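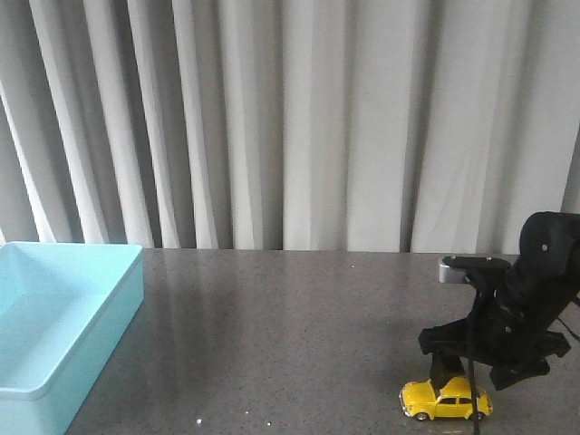
Nadja Zürcher wrote in to say that her second glaze layer lifted the first one wherever the brush passed twice, and that the guide ought to give the waiting time before the mixing ratio. The order of this section has been changed accordingly.

4. Glazing with Dullier Slow Medium

4.1 Before you start

Dullier Slow Medium is for use with Jorkstead acrylic colors on primed panel or canvas board. It is not suitable for oil paint, and it should not be used over an oil ground.

Waiting time between layers: 20 hours at normal room temperature. Double this in a damp room. A layer that feels dry to the finger may still be soft underneath.

You will need:
Slow Medium, stirred, not shaken
One transparent color (marked T on the tube)
Flat soft brush, 20 mm
Palette knife
Lint-free cloth
Clean water

4.2 Mixing

1. Place the medium on the palette first.
2. Add color at 2 parts to 18 parts medium. Measure with the knife tip or a small spoon.
3. Fold the color in with the flat of the knife until no streaks remain. Fast stirring traps air, and the bubbles leave pinholes in the dried film.
4. Brush a test strip on scrap board primed the same way as your painting. If the strip is too dark, add medium. Do not thin with water.

NOTE: Mixed glaze keeps until the next day in a closed jar. Discard it if a skin has formed.

4.3 Applying the glaze

1. Lay the painting flat. Glaze runs on an upright easel and collects at the lower edge.
2. Wipe the surface with the dry cloth.
3. Load the brush to half the length of the hair.
4. Start at the far edge and work toward yourself in parallel strokes. Overlap each stroke slightly.
5. Go over each area once. To even out a ridge, use a clean, barely damp brush within the first few minutes, then leave it alone.
6. Leave the painting flat for the full waiting time.

CAUTION: Do not use a hair dryer or heater. The top of the film closes before the lower part has set, and the layer can wrinkle.

4.4 Correcting a lifted layer

1. Stop work as soon as color comes up on the brush.
2. Let the whole painting dry for the full waiting time.
3. Touch in the bare spot with undiluted color matched to the layer below.
4. Wait again, then glaze over the repair.

NOTE: The earlier guide, revised in May by Wing-sze Yip, advised sanding at step 3. Sanding is no longer recommended on canvas board.

For varnishing over a finished glaze, see section 5.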